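Progress Report: Annotated Reading Edition of "The Salt Ledger"
Second reporting period, submitted to the Clodari Fund for Literary Projects

Hello again, and thank you for the extension on this one. I know the report was meant to reach you in October and it's now November, so I'll get straight to it.

When I last wrote, I had a transcription of the first serial version of The Salt Ledger and a lot of optimism. I now have a full text of all 309 pages, checked against the book version line by line, and a bit less optimism about how simple the notes are going to be. The novel is much stranger than I thought when I applied to you. I mean that as praise (mostly!).

Quick refresher for anyone on your side who is new to the project. The Salt Ledger first came out in installments in the Bolulham Courier, was revised for book publication a year later, and has been out of print ever since the book sold poorly. It follows a customs clerk in the port of Bolulham who keeps two sets of accounts, one for his employers and one for a woman he believes is his sister. It's usually shelved as a mystery when it's shelved at all. I'd call it a family novel with a theft in it, and the edition is meant to let readers see it that way.

Where the text stands

The big finding from this period is that the book version isn't just a shorter serial. I'd assumed an editor trimmed it for length. Having compared them side by side, I count 192 differences that change the meaning of a sentence, and a good many of those add material. Chapter 14 is the one I keep going back to. In the serial, the clerk burns the second ledger and we're told so flatly. In the book he only says he burned it, to a man he has lied to twice already. That one change turns the last third into a different story, and I spent most of the summer reworking my introduction around it.

So, a decision you should know about: I'm using the book version as the main text and giving the serial readings in notes at the back. My application proposed the reverse. I went back and forth on this for weeks, and the thing that settled it was reading the ending aloud in both forms. The book ending has two extra paragraphs at the harbor wall and they are simply the best writing in the whole novel. I couldn't put them in an appendix.

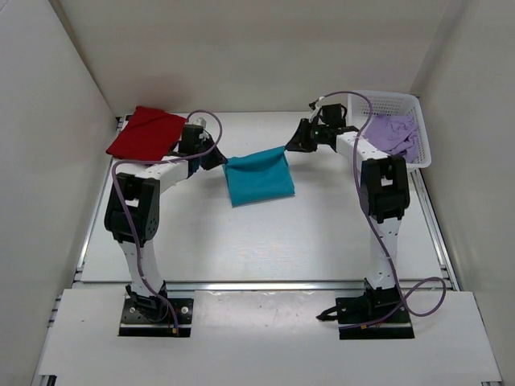
Two arms at the work surface, seen from above.

The notes

I have 70 notes in finished form. These cover Part One and the first few chapters of Part Two. I've tried to keep them short and plain, with the reader on a train in mind – somebody who wants to know what a tidewaiter did all day and then get back to the plot. (He boarded ships and watched for unpaid duty, if you were wondering.) My first drafts were way too long. There was a note on salt taxes that ran to three pages, and I was very proud of it, and it's now four sentences.

The dialect words are slower going. The author gave the dock workers a way of speaking that is partly real coastal speech and partly, I'm fairly sure, made up. "Glimming," for instance, turns up six times and seems to mean cheating at weights, but I haven't found it in any dictionary I have access to. I'm marking words like this as unconfirmed in the notes and leaving the guess open. I'd rather do that than sound certain and have to fix it in a second printing.

The introduction is drafted through the section on the serial readers. The Chuensuk Library holds a run of the Courier with its letters pages intact, and those letters are wonderful. People were furious about the sister. One reader wrote in to say the clerk should be dismissed and the author along with him. I've quoted that one in full and I hope you'll let me keep it, even though it puts the introduction over the word limit we agreed on.

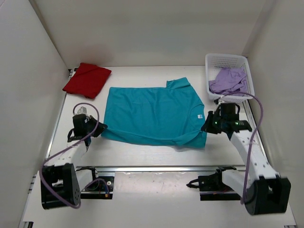
Does the edition need to clear any rights before it goes to the printer?
The novel itself is in the public domain, so the text is fine as it stands. The one open item is the cover engraving from the book version, and I'm waiting on written permission from Sirkov Press, who own the only clean copy.

Money and schedule

Spending is close to plan. Travel to the library came in under budget since I managed it in one long visit, and I've moved what was left over into page scans. Those scans cost more than I was quoted because the later installments are bound too tightly to lie flat and had to be done by hand. I haven't touched the proofreading line and I'd like to keep it whole. The spreadsheet attached to this report has the line items, with the change shown in its own column.

I'm behind on Part Two, by a month I'd say. The notes for chapters 9 through 13 depend on sorting out the shipping terms, and I kept putting that off to work on chapter 14, which was more fun. My fault entirely. Starting now I'm doing the chapters in order, no skipping ahead.

For the next period I plan to finish the notes for Part Two, get the introduction down to something near the agreed length, and send you a sample chapter laid out the way it'll look in print, with the notes in place. I'd love your opinion on whether the note numbers should sit in the text or out in the margin. I lean toward the margin – the pages look so much calmer – but Sirkov Press tells me it adds to the typesetting bill, and I don't have that figure yet. I'll pass it along when it comes in.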